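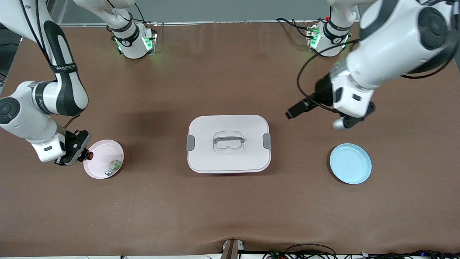

Equipment trial at Viltdale: second progress report
Prepared by Raquel Nogueira for Henrique Carvalho, September

Where the money stands

Of the 43 thousand approved for the trial year, the two-arm rental from Jistero has taken the largest share, as planned. What was not planned is the spend on fingertips, cables and replacement clips for the containers. Hélder has moved the small parts on to their own budget line so that you can see them. I would ask you to look at that line before you look at anything else in this report.

What we have been testing

The work is kitting: small items go from a plate into a lidded container, and the container is closed. Two arms share one table with a plate on either side of the container. Jistero's sales sheet calls this "a solved task". Our log does not agree. Over 200 logged attempts the arms placed the item well enough, but the lid is another matter. Side latches need a firm push in the right spot, and a two-finger gripper is a poor thumb. Iqra Mirani has the full log if you want to go through it, and I would encourage you to read the comments column as well as the totals.

The supplier's figures count a run as good if a person steps in once. Ours do not. Please bear this in mind if Jistero writes to you directly, as they have said they will.

The purchase option

Jistero wants a decision on buying the pair by the end of the rental. They offer a 10 per cent discount if we also take the service plan. I am not persuaded. The plan excludes grippers and cabling, and those are the parts we keep paying for. It also ties us to their call-out times, and our one call-out so far took longer than the contract says it should.

Pelkonen have quoted for a single arm with a simple fixture to hold the container. It is cheaper, slower on paper, and may do just as well once stoppages are counted. We have not tried it, so I make no claim for it. Conceição Lobo has asked them for a loan unit and is waiting for terms.

Costs left out of the original bid

Setting-up time was put down as 285 hours for the whole year. We have used most of that already. Floor space was entered as free, and it isn't. There was no allowance for training a second operator, so when Iqra is away the trial stops.

What I am asking for

Please extend the rental by one quarter at the present rate and hold the purchase money until the Pelkonen loan has been run on the same items, with the same rule for what counts as a good run. I would also like leave to move the unspent travel money across to parts.

Hélder will send the revised budget sheet separately.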